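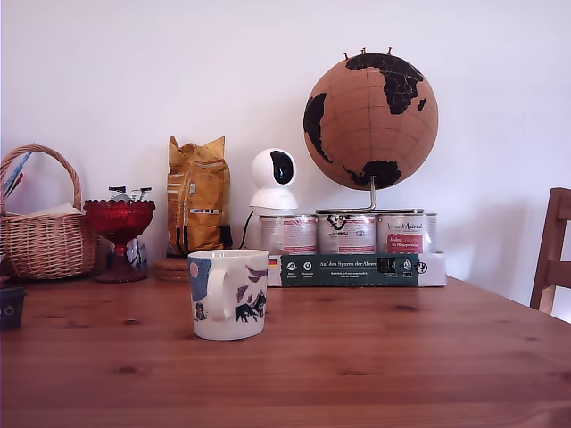
May, 9.15 am

Kettle on, window open, and I finally get a go at the pine table before everyone else is in. I have been looking forward to this for ages! The knots come up beautifully under oil and the colour has gone properly orange over the winter, much deeper than the offcut Yasir kept in the drawer for comparison. Two thin coats of the Ruso oil, 140 grit before the first one, and only a light rub with a cloth between them. I would not change a thing. Kamran wanted to go finer on the grit, and we can try it on the next top, but the grain along the length reads so nicely as it is that I'd leave this one alone.

The row of stuff at the back against the wall is staying for now. It started as a place to put things down and has turned into our best test of what people really keep on a table that stands against a wall, which is the whole point of the Skillell job. Notes as I went along it this morning:

Wicker basket, far left. Love it. The tall handle means you can shift the lot in one go when you want to wipe down, contents and all. Parveen says the handle gets in the way if there's ever a shelf above, and she's right, so any shelf needs to clear it. Measured to the top of the handle and put it on the drawing.

Red glass bowl on the foot. Gorgeous thing, and the facets round the rim catch whatever light there is. It is also where the wrapped bits and pieces end up. A footed bowl takes up very little table for how much it holds, and people tuck a packet in behind the stem as well. Worth remembering when we draw the little dishes for Begović.

Cork coasters. Currently holding up the yellow-gold paper bag, which is not what they were made for but they do it well. Checked underneath the stack for marks in the oil and found none. Want to leave a damp mug straight on the wood overnight, on the far end where it can be sanded out, and see what we get.

Security camera. The black cable is the untidy part of the whole row. Shona suggested a notch in the back edge and I think she has cracked it. A round notch, edges eased by hand, wide enough for the plug to drop through. Try it on scrap first.

Cans on the cardboard box. Good weight for testing sag, so I'm glad they're there. "Auf den Spuren der Ahnen" on the front of the box, and I have had it going round my head like a song all morning. Modupe did the German at school and gave me "on the trail of the ancestors", which sounds like a much better day out than sanding.

Cork globe. My favourite! Printed black on bare cork, continents nice and crisp. I want to know how the ink was put on, because our own cork samples bled badly on sheet 227 and the edges went furry. Asked Vesis for a small tin of their thicker ink to try.

11.40 am

Notch tried in scrap pine. First one tore out at a knot, second one lovely. Go slow, back it with a bit of waste, and pick a spot with straight grain. Yasir has the template.

To do: mug test, cork ink, redraw the back edge with the notch in. Somebody please bring biscuits.

Recent entries
Cork sheet 227: bleeding at the edges
Sharpening the wide chisels
Begović dishes, first shapes
Oil samples on pine and ash
Where the good clamps live now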